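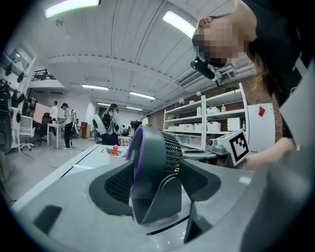 4. Table set-up and first run, hand-held grippers

By Dilruba Patwary, with fixes from Tharindu Kanagaratnam. December

This site uses cookies to remember your login. Accept / Settings

For Vadness club members on the fan and cloth tasks. Read section 3 first if you've never held a gripper. Takes two people per table, one to run and one to call.

4.1 Before you pick anything up

1. Sign the sheet. Name, table, start time.
2. Clear the tabletop. Keys, cups, phones, all of it off. Tape strips stay where they are, do not peel or re-stick.
3. Desk fan on the table, unplugged. Stand it up on its own base. Grille facing whichever way the task card says.
4. Check the marker square on each gripper. Clean, flat, no lifted corners. Scratched marker = swap the gripper, spares in cabinet 626.
5. Head camera on if your card asks for it. Snug, not tight. Long hair back behind the mount or it gets in the shot.

CAUTION: fan stays unplugged for every run. Fingers and pads near blades. If you need it spinning for a demo ask Domnica Rusu first.

4.2 Start up

6. Both grippers on. Wait for the steady light. Blinking means not paired, go back to section 3.
7. Open and close each one fully, twice. Listen for grinding.
8. Caller starts the recording and reads out the run number. Write it down too, the Paul log has lost numbers before.
9. Hold still and count of 2. Then go.

Note: first run of the day is always a throwaway. Don't upload it.

4.3 The fan task

10. Come in slow from the side, not from above. Keep the marker pointing up as much as you can.
11. Pads on the base or the rim. Never squeeze the grille, the slats bend and then we are buying another fan.
12. Lift, move, set down, let go. Back off before you say "done".
13. Dropped it? Keep recording, say "drop", set down the gripper, then stop. Drops get there own folder.

4.4 The cloth task

14. Cloth crumpled, not folded. Drop it from hand height so it lands differnt each time.
15. Pinch one edge. Don't scoop.
16. Watch where the loose end hangs. It likes to go down inside the gripper.

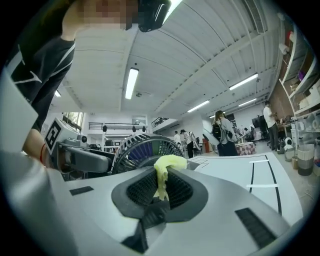 17. If that happens stop, open all the way, pull the cloth out by hand. No tugging with the fingers closed. Check the pads for threads before the next run.

Note: the other gripper can rest on the table between runs. Marker up, handle well in from the edge.

4.5 Shut down

18. Stop recording, caller checks the file opened and is not zero length.
19. Copy to the Tovato drive. Card folders roll over at 1000 files so check for a second folder!
20. Grippers off, on charge. Wipe pads with a dry cloth only.
21. Sign out.

Broken stuff goes to Janaka Cassim with a label on it saying what broke. Card reader problems, Afroza Sivakumar.

Last updated: December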